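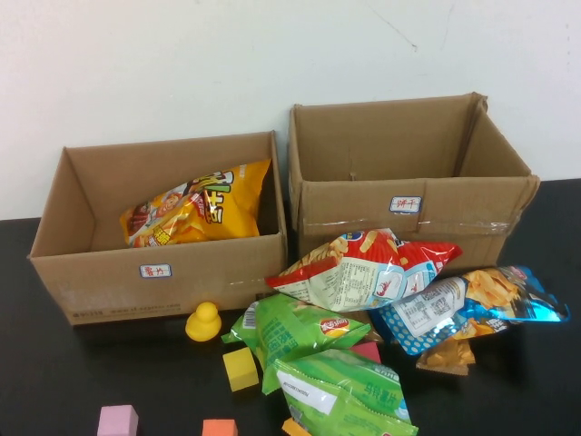 *Attachment 1: the two boxes on the black table, left labelled 薯片 (potato chips), right labelled 饼干 (biscuits)*

**Ticket 1488**
**Subject:** Snack boxes, sorting for the Trorkwood tea room
**Status:** Open
**Priority:** Low

**Problem**

Good morning. We ordered snacks from Gowda for the tea room and they came all mixed together. I want to sort them in two boxes, but I have some difficulties and I would like your advice before I continue.

At the time of the attachment there is one yellow bag in the potato chips box. The biscuits box is still empty. The rest is in front of the boxes, snack bags and small toys together.

**Questions**

1. The toys have no box. Do they belong to the snack order, or did they come from the Denov parcel by mistake?
2. The labels are in Chinese only. Several colleagues on our floor cannot read them. May I add the English words under the Chinese ones?
3. The box for biscuits is the larger one. Our list says 11 packets of biscuits and many more bags of chips, so I think the labels should be exchanged.

**Reply from stores, 10:40**

Toys are not on the Gowda list. Please keep them apart and do not put them in a snack box. English on the labels is fine. For the box size, please try first with the boxes as they are.

**Update, 11:25**

I tried as you said. The chips bags are full of air and they do not lie flat, so the left box was full very soon and 4 bags stayed outside. I did not press them, I was afraid to break the chips. The biscuits took only a small part of the right box.

**Update, 14:10**

I moved the chips to the larger box and the biscuits to the smaller one, and I wrote new labels in both languages. Now everything goes in. One corner of the larger box is bent, but it holds well.

The toys are in a paper bag with the note "Denov?" on it. I asked Holex, who delivered both parcels, under reference 595. No answer yet, so please leave the ticket open for this point.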